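Hatum Robotics Club: Table Tasks Gallery

Posted January 1, 2019

Share 3 | Comments 4

The Hatum club meets in the old print room at Prenivura Technical College. Anyone enrolled can join, and most of this year's members came in without having programmed anything that moves. The first part of the year goes to safety, joint limits and calibration. After that the club splits into teams, and each team picks one table task and stays with it until the January open evening.

This page is for the two-arm group. Their project is called Prandix. The goal is to get both arms working over one table with ordinary household items, using one set of controls and one shared stop button. Each arm had been run alone before that. Running them together took longer than planned, mostly on account of timing. If one arm finishes its move early it has to wait in a spot where the other one can't reach it, and picking those spots by hand used up several meetings.

The items are cheap and easy to replace. The tissue box stays in the set because a soft thing and a stiff thing call for different grip settings, and the team wanted both in the same program.

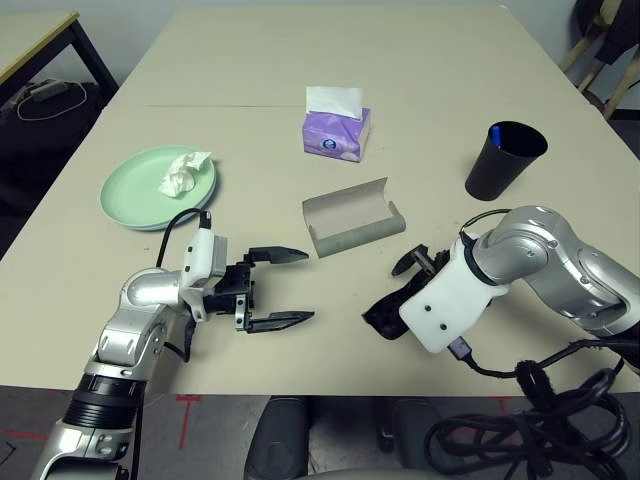

Both arms over the table, with the gray box open between them and a tissue on the green plate.

Grip force is set per item in a short text file. New members usually start there, since a wrong value is easy to spot and easy to fix. The file has a comment line for every change, with the old value left in. Please keep doing this. It has saved us from repeating the same test more than once.

Cable routing is still on the to-do list. The arms need slack to turn at the wrist, and too much slack gets in the way of the lower joints. The team has tried clips and fabric sleeves. Clips were better on the upper segments and worse near the gripper. If you have a spare afternoon and don't mind working with zip ties, put your name on the sheet by the door.
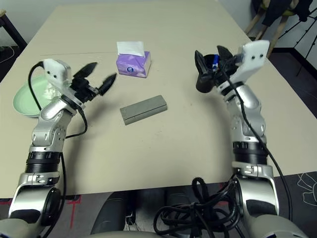
The right arm has been the harder one to tune. Its home position was changed twice in the fall, and the saved poses from before the change no longer line up with the table. All poses with the old prefix should be recorded again before anyone uses them. The left arm's poses can stay as they are.

For the open evening the team will run 3 tasks in a row from a single start command. The practice log is kept in the blue binder and also in the shared folder. Write down the failed runs too, with the item, the arm and the step where it stopped.

The club's budget for the year is 4000, and it covers spare finger pads, cable and table supplies. The Saraç workshop lets members use its drill press by arrangement. Ask at the front desk first and bring your club card.

More pages from the club, including the wheeled group and the beginner soldering nights, are in the menu under Projects.

Search this site Go

Get club news by email. Enter your address Sign up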